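Dellimari Shared Workshop
Equipment > Benches and tables > Bako two-arm table

Bako two-arm table
Frame and top, self-assembly, $3278. Arms not included.

I should say first that I was against this one. When Bukola Fashola proposed that we build a table with a robot arm at either end so that people could teach it to put things in bins, my question was what was wrong with hands. I still ask it. But the table has been up long enough that other shops write to us for the parts list, and somebody had to do a page for it, so you get me.

What you're buying is a table. It has a butcher-block top in light wood, a black aluminum extrusion frame around and under it, and a black mounting plate toward each end for an arm. The arms face each other across the work. If you were hoping for a machine that tidies your bench by dinnertime, keep your money for now.
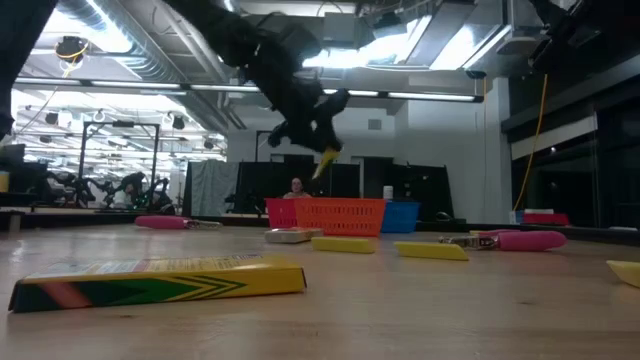

The bins are the part people ask about most, which tells you something. We use small plastic ones in red, orange and blue, with holes in the sides, set in a group toward the far edge. Any bins will do. Ours came from a discount store and I would not pay more. Colour matters only in that everybody at the table can say "the orange one" and be understood. Put them where both arms can get to them before you decide on anything else, and then mark the spots, because a bin that has been nudged toward the edge will cost you an afternoon of wondering what changed in the software. Nothing changed in the software.

Comes in the box
Extrusion rails, cut and tapped
Corner brackets and fasteners
Butcher-block top, oiled on both faces
Two arm mounting plates, undrilled
Paper instructions (revised in January, finally)

Not in the box
Arms, grippers, cameras, power supplies, any computer, bins, patience

Assembled weight: 53 kg, bare
Bench time to assemble: 11 hours for two people who get along
Plate thread spacing: ask us, it depends on your arms

The plates are undrilled on purpose. The first run had holes to suit the Trirnier base, and then half the people who wrote to us had something else. You'll need a drill press or a friend with one. If your arm maker supplies a paper template, measure it before you trust it. Mine had been printed to fit the page.

Does it work? Depends what you mean. With someone driving the arms by hand controls, small boxes go into bins quite well. It's slow going. Left to itself on the Citent controller, the same job is hit and miss, and I've heard enough "it did it perfectly last night" to last me. I wasn't there last night. Tamunoemi Effiong keeps a proper log of tries and has been good enough to write down the bad ones too, and if you come by the shop you can read it. I'd suggest you do that before ordering anything. Look at the pages where the bins got moved.

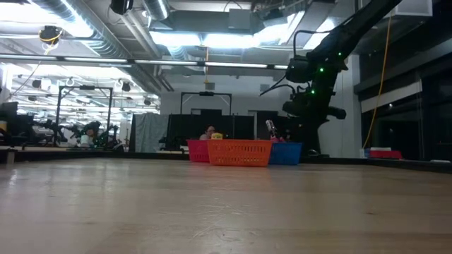
On the top itself. We went with wood over the objections of nearly everyone who has ever owned a steel bench. Wood is kinder to a gripper that comes down too far, and it will come down too far. It's cheaper to sand a table than to replace a fingertip. The drawback is glare. The finish picks up the overhead lights at a low angle, and if you're relying on a camera for anything, you will care about that. Oluwatosin Eze wants to go to a flat finish on the next batch. I say try it on an offcut first. We have offcuts.

Stiffness is fine for light work. Both arms swinging hard at once will set up a wobble if the feet aren't level, and our concrete floor is nowhere near as flat as it looks. Use the levelling feet. Check them again after a week.

As for cameras, people want one at the wrist, one up high and one off to the side. Our table gets used with all of those. My own view is that the wrist one earns its keep when the fingers are close to something and is a poor judge of the rest of the room. It sees the fingers very well.

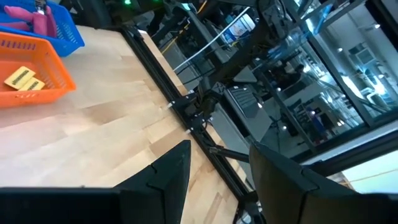 Small flat boxes are the best thing to start with. They come in one shape and don't roll away, and it doesn't hurt them to be dropped. Soft things are harder to judge, and I'd leave them until you've had some luck with the boxes. Markers roll. Pliers are a nuisance: the handles spread, the jaws are heavy, and where you grab them decides which way they hang. I've seen a demo video from another outfit where pliers are handled beautifully every single time. I would like to see the rest of that footage.

Cables deserve a paragraph because they take up more of your time than the arms do. Leave slack at every joint, then run the arm through its whole travel at low speed with a hand on the stop. Tie the bundle to the frame on the outside. A loop that hangs over the bins will eventually go into a bin.

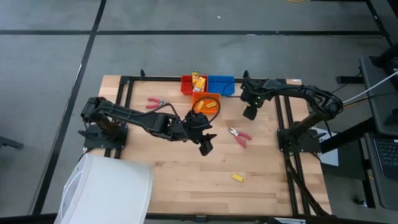
Allow floor space on all sides and room for a stand with a laptop at one end. Chairs should be pushed well back when the arms are live. We fit a stop button within reach of whoever is sitting down. You should as well, and that isn't in the kit either.

Questions we get

Can I run it with one arm?
Yes. Leave the second plate off and save the drilling. Plenty of people would be better off starting this way.

Will it fit in my garage?
Probably. Will your car?

Is it worth $3278?
If you can cut extrusion square, no. Take the parts list, which is free, and build it yourself for the price of the metal and the top. If you can't, then the cutting and tapping is what you're paying for, and it's decently done.

Do you ship?
Pickup preferred. Freight inside the province is a flat $400, crated. Outside it, write first and we'll get a quote.

Returns
Unassembled frames within the month, in the original crate. Drilled plates are yours for good.

Orders and parts list: ask for Lorena Espinoza at the front desk. Complaints about this page can go to her too.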